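Ranger un réfrigérateur à portes françaises : ma méthode en une petite heure

Par Noemí Contreras
Mis à jour le 7 mars 2026
Rubrique : Cuisine et organisation

Sommaire
Pourquoi partir d'un frigo presque vide
Ce qu'il vous faut
Étape 1 : vider, trier, regarder les dates
Étape 2 : laver les clayettes et les joints
Étape 3 : attribuer une place à chaque famille d'aliments
Étape 4 : remettre très peu de choses
Étape 5 : le bac à légumes
Étape 6 : les portes et le tiroir congélateur
L'entretien de tous les jours
Vos questions

J'adore ranger un frigo. Voilà, c'est dit ! Mes amis lèvent les yeux au ciel quand je leur propose de m'occuper du leur pendant que le café coule, mais ils finissent tous par accepter (et par m'envoyer un message le lendemain pour me demander où j'ai mis la moutarde). Depuis que j'ai emménagé à Vevcombe, j'ai un grand modèle à deux battants avec un tiroir congélateur en bas, et il m'a fallu une bonne dose d'essais pour comprendre comment en tirer parti. Toutes les astuces que j'appliquais à mon vieux frigo à une porte ont dû être revues.

Pourquoi partir d'un frigo presque vide

Un frigo plein à craquer se range très mal. On déplace un yaourt pour atteindre un fromage, on pousse le fromage derrière le lait, et une semaine plus tard on retrouve une demi-courgette qui ne ressemble plus à grand-chose. Je fais donc mon grand rangement la veille des courses, au moment où il ne reste que trois fois rien. C'est le meilleur moment, vraiment : on voit les clayettes, on voit les parois, on voit surtout les taches.

Si vous rentrez de vacances ou si vous venez d'emménager, profitez-en tout de suite ! Un appareil neuf ou vide, c'est une page blanche, et les habitudes prises la première semaine durent longtemps. J'ai une amie, Kathleen Ó Néill, qui a posé ses œufs au fond de l'étagère du bas le jour de la livraison et qui les y cherche encore à tâtons quatre ans après.

Ce qu'il vous faut

Une bassine d'eau tiède avec un peu de savon doux
Deux torchons propres, un pour laver, un pour sécher
Une vieille brosse à dents souple pour les joints
Un peu de bicarbonate de soude
Un sac isotherme ou une glacière pour ce qui craint la chaleur
Une ou deux boîtes transparentes, carrées de préférence
Du ruban adhésif de papier et un feutre

Pour les boîtes, je prends toujours du transparent. J'ai essayé de très jolis bacs opaques, j'y ai perdu un morceau de gingembre et deux citrons. Le carré se cale mieux que le rond et laisse moins d'espace perdu sur les côtés. Mesurez la profondeur de vos clayettes avant d'acheter, porte fermée, et gardez un peu de marge au fond pour que l'air circule.

Étape 1 : vider, trier, regarder les dates

Sortez tout. Oui, tout, même le pot de câpres. Posez le frais fragile (viande, poisson, laitages) directement dans le sac isotherme et le reste sur le plan de travail. Ensuite, trois tas : à garder, à manger ce soir, à jeter ou à composter. Le tas « à manger ce soir » est mon préféré, il donne des dîners improbables et parfois très bons. La dernière fois, c'était une omelette aux restes de fenouil et de feta, et on en a redemandé.

Regardez aussi les pots ouverts. Je note la date d'ouverture au feutre sur un bout d'adhésif, collé sur le couvercle. Ça prend deux secondes et on arrête de renifler les sauces d'un air soupçonneux.

Étape 2 : laver les clayettes et les joints

Retirez les clayettes une par une. Si elles sont en verre, laissez-les revenir à température ambiante avant de les passer à l'eau tiède, un choc thermique peut les fendre. Lavez, rincez, séchez bien. Pour les parois intérieures, une cuillère à soupe de bicarbonate dans un litre d'eau suffit largement, et ça enlève les odeurs.

Passez ensuite aux joints de porte. Sur un modèle à deux battants, il y en a deux fois plus à surveiller, et les miettes se glissent dans les plis avec une constance admirable. Brosse à dents humide, petits mouvements, puis un coup de torchon sec. Un joint propre colle mieux. Pour vérifier, coincez une feuille de papier dans la porte fermée et tirez doucement : elle doit résister.

Côté façades en inox, essuyez toujours dans le sens du brossage, de haut en bas si les lignes sont verticales. Un chiffon microfibre à peine humide, puis un sec. Et prenez l'habitude d'ouvrir par le chant de la porte ou par la poignée, vous aurez beaucoup moins de traces de doigts à rattraper !

Étape 3 : attribuer une place à chaque famille d'aliments

La température n'est pas la même partout, et la répartition change selon les modèles. Consultez la notice du vôtre, ou posez un petit thermomètre dans un verre d'eau sur chaque niveau pendant une nuit. J'ai fait le test sur le mien et j'ai déplacé la moitié de mes affaires après.

Chez moi, ça donne ceci :

En haut : les boissons, les restes en boîte, ce qui se mange vite
Au milieu : yaourts, fromages, plats préparés
Sur la clayette la plus froide : viande et poisson, bien emballés
Dans le bac : légumes et salades
Dans les portes : condiments, beurre, confitures

Les bouteilles, je les mets debout sur une clayette, côte à côte, étiquette vers l'avant quand j'y pense. Debout, elles ne fuient pas et on en attrape une sans déranger la voisine. Contrôlez quand même la hauteur : sur la plupart des appareils, les clayettes se déplacent d'un cran, et un cran change tout.

Étape 4 : remettre très peu de choses

C'est l'étape que tout le monde veut sauter ! On a lavé, on est content, on a envie de tout remettre d'un coup. Résistez. Remettez d'abord les plus gros éléments, c'est-à-dire les bouteilles et la boîte carrée, puis fermez les portes, rouvrez-les et regardez. Est-ce que la main va toute seule vers ce que vous cherchez ? Est-ce que le battant gauche suffit, ou devez-vous ouvrir les deux à chaque fois ? L'avantage d'un frigo à deux portes, c'est de pouvoir n'en ouvrir qu'une et de garder le froid. Placez donc à gauche ou à droite, toujours du même côté, ce que vous prenez dix fois par jour.

Malachy Carroll, mon voisin du dessus, est gaucher et a tout inversé par rapport à moi. Son frigo me perd complètement, mais chez lui ça marche très bien.

Étape 5 : le bac à légumes

Tapissez le fond d'un torchon fin ou d'une feuille de papier absorbant, à changer chaque semaine. Les légumes entrent secs. Les poivrons se gardent très bien entiers, le céleri reste croquant enveloppé dans un linge humide, et les cébettes aiment tenir debout dans un verre avec un fond d'eau.

Pour les pommes de terre, je préfère le placard, sombre et aéré. Si une patate se retrouve au frais parce qu'on va la cuisiner bientôt, ce n'est pas un drame.

Petite astuce que j'utilise tout le temps : je pose les légumes du prochain repas sur le couvercle du bac, bien en vue, au lieu de les enfermer dedans. On ouvre, on les voit, on les cuisine. Depuis que je fais ça, je jette beaucoup moins.

Une clayette du haut pour les bouteilles, le couvercle du bac pour les légumes du soir :

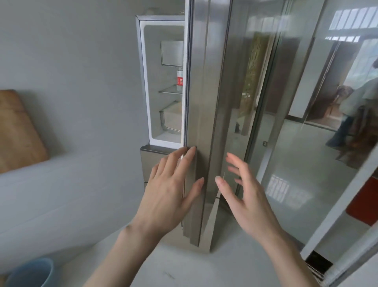
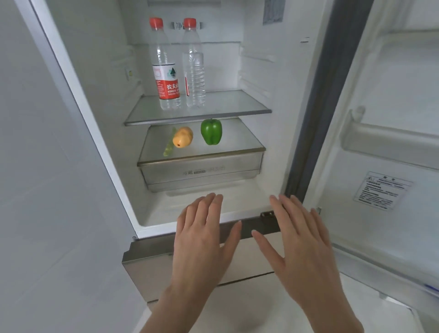 Le compartiment frais, porte gauche à peine entrouverte puis frigo ouvert sur les bouteilles et les légumes.

Étape 6 : les portes et le tiroir congélateur

Les balconnets se remplissent en dernier. N'y mettez pas le lait si vous en buvez peu, la température y varie à chaque ouverture. Pour le tiroir du bas, rangez les sachets à la verticale, comme des dossiers, avec l'étiquette en haut. Un tiroir profond devient vite un puits, et les petits pois descendent toujours au fond.

L'entretien de tous les jours

Une goutte renversée s'essuie tout de suite. Avant les courses, je passe un coup d'éponge sur la clayette la plus vide. Et en septembre, au retour de vacances, je refais la méthode entière, joints compris.

Vos questions

Faut-il débrancher l'appareil pour le nettoyer ?
Pour un lavage rapide des clayettes, je ne le fais pas. Pour un nettoyage complet de l'intérieur, suivez la notice, beaucoup de fabricants le recommandent.

Jarlath Daly me demande si l'on peut passer les clayettes au lave-vaisselle.
Les miennes, non, elles sont trop grandes et les bordures n'aiment pas la chaleur. Lavez-les à la main dans la baignoire, c'est très pratique !

Et si mon bac sent encore après le lavage ?
Laissez-y une coupelle de bicarbonate toute une nuit, bac fermé, et recommencez la nuit suivante si besoin.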